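Cukus denim folding set, fault release

Hello, and thanks for picking this up. Cukus is a set of 85 recorded episodes of a two-armed robot cell handling denim on a table at Lastier. We first meant it to be a plain folding set, the kind you train on and don't think much more about. Partway through March the cell developed a fault that we were slow to understand, and by the time we did, a good part of the set had it baked in. We talked about throwing those episodes out. In the end we labelled them and kept them, and this release is built around them.

Please read the section on the fault before you train anything. It's long, I know, but it will save you an afternoon.

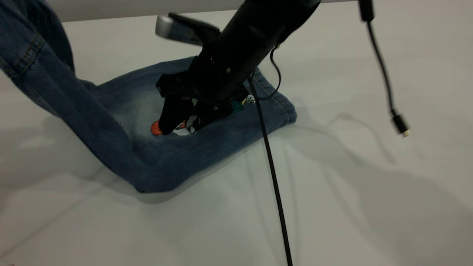
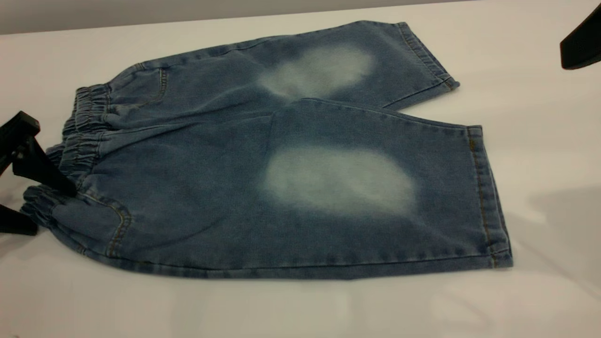 What's in the release

episodes/ has one folder per episode, each with the fixed camera video, the joint log for both arms, the gripper log and a small notes file.
labels/ has the fault labels, one text file per episode, and the index that ties them together.
tools/ has the two scripts we use ourselves, check_gaps and plot_grip.
notes/ has the cell notebook, typed up from paper by Aliki Xenos, spelling left as it was.
CHANGES is short and worth a look.

Of the 85 episodes, 20 carry a fault label. The rest are, as far as we can tell, ordinary folding work, some good and some clumsy. A failed fold is not a fault in our labels. If the arm simply missed the hem, or grabbed two layers where it wanted one, that is marked in the notes file as a poor attempt and left at that.

The task

The operator drives both arms to flatten a piece of denim, bring the edges together and fold it. Some episodes begin with the garment in a heap and some with it already spread out. Denim was Thanasis Theodorakopoulos's idea. He had spent a long while on tea towels and wanted something that pushed back - thick seams, stiff hems, waistbands that spring open again when you let go. It is a good teacher. It is also heavier than it looks when a gripper has one corner and the rest is dragging along the table, and that comes into the story further down.

A few episodes have a second piece of fabric on the table with the denim. The notes file says so where it applies. We don't have separate labels for the second item.

The fault, in short

A gripper stopped opening when told to, and the log went on saying that it had opened.

The fault, at length

The gripper controller, which we call Skullico after the sticker on its case, takes an open or close command and sends back a jaw position many times a second. When the data line to the gripper drops out for a moment, Skullico holds the last command it sent and fills in the position it expects to see. It was written that way on purpose, years ago, for a machine where short dropouts were harmless and operators complained about jumpy plots. On our cell it meant that a gripper could be clamped on a waistband while the log showed a nice smooth opening curve.

You can guess what comes next. The operator asks for the gripper to open, the screen says it's open, the operator lifts the arm away, and the garment goes with it. In the milder cases the denim just slides across the table and everyone blames the fabric. In the worst of them the other arm was still holding the far leg, and the two arms pulled against each other until the force limit tripped and stopped the cell. Neither arm was damaged. One pair of shorts has a torn belt loop, and Chrysoula Theodorakopoulos, who had lent them, has been very kind.

For quite a while we called this "sticky denim". The notebook is full of it. You will find "sticky again" in many hands, including mine, and I left every one of them in, though it's a bit embarrassing now.

How we found it

Gráinne Madigan was reviewing video for a different reason altogether, checking that the garment stayed in view, and she had the gripper plot open beside it. She noticed that the plot showed the jaws wide apart while the denim was plainly rising with them. She went back through the earlier recordings with the plot up and started a list on the back of an envelope. The envelope grew into the labels folder.

From there Nektarios Mavromatis took the side cover off and went through the wiring by hand. He found that he could make the dropout happen by bending the gripper cable near the wrist while the arm was held low and turned inward, the way it sits when it reaches for something in the middle of the table. The connector there had worked itself partly out. Nothing in the cable run took the pull when the arm turned, so all of the strain went to the plug.

There's a fair bit of cable near the work on this cell. In the first picture a black cable runs straight across the right side of the denim, and another hangs further over with its plug clear of the table. We can't tell you from a still whether either had anything to do with a given dropout, and we'd ask you not to treat a visible cable as a sign of the fault. Plenty of clean episodes have cables in view. What we can say is that a cable lying over a garment is a snag point in its own right, and we now check for it before each run.

What we changed on the cell

The wrist connector was swapped for one that locks.
The cables are tied back along the arm, with a loop left at the wrist so it can turn fully.
Skullico no longer fills in missing positions. It writes a gap, and if the gap lasts, it stops both arms.
The stop button on the operator's side was moved to where you can reach it without leaning over the table. This had nothing to do with the fault. We just noticed, the day the arms pulled against each other, how far Thanasis had to stretch.
Before each session the operator opens and closes both grippers with nothing in them and watches the jaws themselves. The screen doesn't count for this.

One thing we haven't fixed: on a gap, the arms stop but the grippers stay as they were. If they are holding something, they go on holding it. Letting go by default seemed worse to us, though Nektarios and I still disagree about it over lunch. If you build a cell along these lines, please decide this for yourselves and write your decision down somewhere people will see it.

How the labels work

Each label file gives a start time, an end time, which arm, and a grade. The grades are these.

slip: the jaws stayed shut after an open command and the garment moved a little, with no effect on the rest of the fold.
drag: the garment was pulled out of place and the operator had to begin again or give up.
tug: both arms had hold of the garment and pulled against each other.

Start times were set by hand from the video. End times are softer, since it's often hard to say when the jaws came free, particularly with the gripper pressed down into folds. Where the fingers are buried in fabric the labeller wrote "tips hidden" in the comment field, and you may want to give those less weight. Every fault label was checked by 2 people, Gráinne and Aliki. Where they couldn't agree, the milder grade was used and the disagreement is in the comment.

Please don't trust the gripper log during a labelled stretch. It's kept exactly as recorded, wrong curve and all, because that is the thing most of you will want to detect. The joint logs seem to be fine throughout. We compared them against the video in all 20 labelled episodes and found nothing out of step.

Good uses and poor ones

We think the set suits work on catching a mismatch between what a gripper reports and what the video shows. It should also do for teaching a policy to pause when the fabric moves and it shouldn't. For plain imitation of folding, leave the labelled episodes out; check_gaps has a flag for that, and it's off by default, so do turn it on.

It's a poor choice for working out how often a fault like this would turn up elsewhere. This was one cell with one bad connector, and we ran it far longer than we should have. It's a poor choice for anything to do with people near moving arms, too. Our operators stood outside the work area and the set tells you nothing about what happens when someone doesn't.

Known rough spots

The lighting is flat and even, which makes the fabric easy to see and your model lazy.
Pale faded patches on the denim can sit close to the tabletop in brightness, and our own simple mask tool makes holes there.
Some notes files say "jeans" for everything. We've left them.
Clocks on the video and the logs can drift slightly over a long episode. The fix is in tools, with a comment at the top of check_gaps.

Thanks

To Limsakul, who lent us the bench space and put up with the noise of the force limit alarm. To Chrysoula, again, for the shorts. And to whoever wrote "is it really the fabric??" in pencil in the notebook margin, well before any of the rest of us asked.

Questions and corrections

Open an issue, or write to Aliki at the Lastier address in the CONTACT file. If you think a clean episode has a fault we missed, we would love to hear it. Give the episode name and a time, and one of us will sit down with the video and the plot side by side.

Last revised 2025-04-04.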